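Unit 7: Heat and Cold Packs for Neck and Shoulder Pain

Reading for this unit: the Soltness clinic handout, first two pages only. Bring it to lab in October.

Heat and cold do different jobs. Cold slows blood flow to the area and dulls pain, so it is the usual choice in the first days after a strain. Heat loosens tight muscle and suits stiffness that has lasted longer. Some people prefer one or the other regardless, and comfort counts.

Time limits used in this course:
Cold pack: 15 minutes, then remove and let the skin warm up.
Moist heat: 20 minutes at most.
Always put a layer of cloth between the pack and the skin. 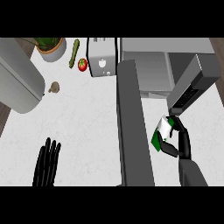

Check the skin after the first few minutes. Mild pinkness is expected under heat. Blotches, blisters or numbness mean the pack comes off right away. Ask before you start about diabetes, poor circulation and loss of feeling – any of these means the client should talk to a doctor first.

Gel packs go back in the freezer flat. Throw out any pack that leaks.

For next time: write up one case from the Wultodton set, 200 words. State which pack you would use, for how long, and what you would ask the client beforehand. Hand it in at the start of lab.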